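Giltallow Guest House Renewal
Progress report to the Dristance Fund, second period, to the end of January

Work on the upper floor is finished and work on the ground floor has started. Spending is within the grant, and we are not asking for changes to the schedule.

Heating. The old boiler was taken out in the first week of the period. The new one was delivered late and the house was closed eight days longer than planned. We moved three bookings to Riviere and paid the difference in room rate from our own reserve. Fuel use for the month was 700 gallons against 1,061 for the same month last year. Part of that is the closure, so we would not read much into it until the next report.

Guest nights. We recorded 339 guest nights in the period. The target for the full year is 1,135. Spring is normally our busiest time and we expect to reach the target, though group bookings from the Dramow language school are not confirmed yet.

Rooms. The upstairs floors have been leveled and the window seals replaced. Desks stay in the single rooms, as agreed in the original plan. Two bathroom fans are noisy and the supplier is sending new ones.

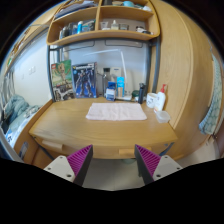
Tiina Manninen wrote after reading the draft that the guest night figure should be split between short stays and stays of a week or more, and that she would like to see this in the next report along with cancellations. She also asked whether the late boiler had cost us any repeat guests. We don't have a good answer to the second point. One family asked for a refund and was given it. The split by length of stay will be in the next report.

Staffing. Irja Miettinen has taken over bookings and linen orders. The part-time cleaning post is still open. We had four applicants and will interview two of them.

Next period. Ground floor wiring, the ramp at the side entrance, and new locks on all outside doors. The wiring has to be inspected before the walls are closed, and the inspector has given us a morning slot in March. Receipts for the boiler and the window work are attached separately.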